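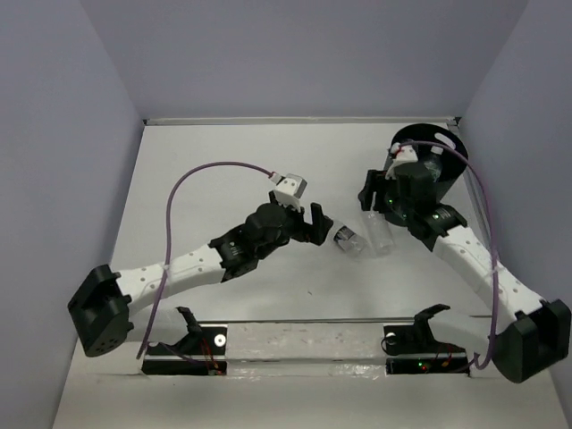
Drukent Opens Its Two-Arm Gripper Trials to Neighboring Firms

ILORSTEAD – Drukent, the small automation workshop here in Ilorstead, is very happy to announce that its two-arm bench, known in the shop as Flollau, will be open to local companies starting in November. Visitors can bring their own bottles, tubs and odd-shaped parts and try them with two-fingered grippers before spending any money.

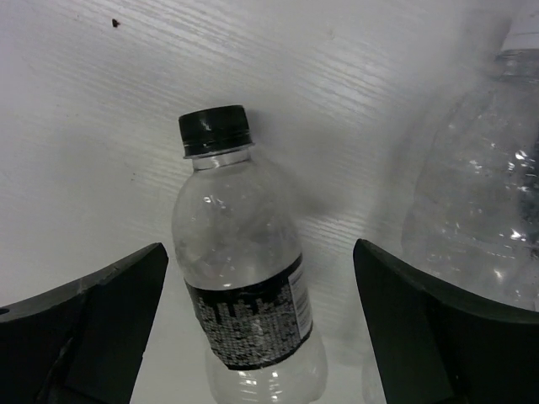

The team has logged 1,594 pick attempts on the bench so far, most of them with clear plastic bottles, which are a good deal harder for a camera than you might think – especially against a pale tabletop.

"We wanted a place where people could come in, ask every question they have and watch the arms work through it," said Bartosz Olszewski, who leads the trials. "If your part is awkward, so much the better. Please bring it!" 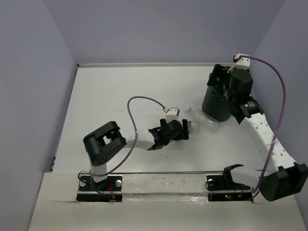

Each visit includes 100 picks per gripper and a plain written report comparing the results, prepared with our good friends at Gunawardena, the parts supplier. There are 30 visits available in the first round, and firms may send up to two people.

To ask for a place, call or stop by the Drukent front desk, open until 5 p.m.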